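Heltell is hiring: software engineer, perception and planning for cloth handling

Posted March 9, 2023

Most folding demos you have seen were picked from a pile of failed takes. We have made a few of those ourselves and would like to stop. Heltell needs one engineer to work on Flandumeck, our software stack for handling clothes and bedding in ordinary rooms, and to tell us which parts of it deserve to be kept.

The input is episodes from hand-held grippers, used in bedrooms with clutter on the floor and patterned sheets on the bed. Our segmentation model does well on plain backgrounds. We don't find that impressive.
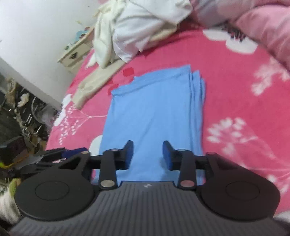

Folded light blue cloth on a floral print sheet, gripper poised over it.

You would own the cloth state estimator and the planner that reads from it. The estimator reports high confidence on almost everything, including fabric edges it has plainly got wrong. The planner believes it. We have 700 labeled episodes and a held-out set of 49, and we suspect the held-out set is too easy. Your first job would be to find out.

Motion blur is the other sore point. Frames like the next one get dropped by our current filter, and nearly all the interesting moments go with them. One camp here wants a better filter. The other wants a tracker that can live with blur. Neither has shown numbers worth repeating.

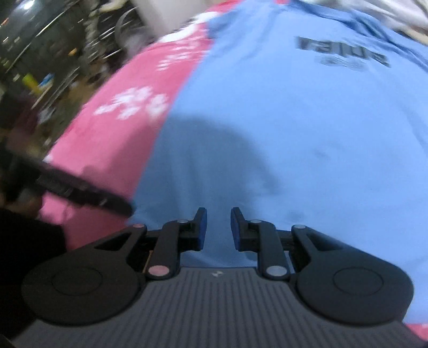

What we ask for

- 4 years of writing robot software that other people had to run
- Solid Python and enough C++ to fix a control loop
- Work on tracking, pose or deformable objects, with the failures written up
- A habit of checking the baseline first

A big model trained on everything may be the answer. Bring evidence. "It scales" won't get you through the first call.

The contract runs 6 months, starting in August, at our Atirbridge office. It may be extended if the results hold up. Send a resume and a page on a result you stopped believing. No cover letter.

14 shares | 3 comments

Recent listings
Tooling engineer, episode replay and labeling, Heltell
Controls intern, Atirbridge
Test engineer, Li gripper firmware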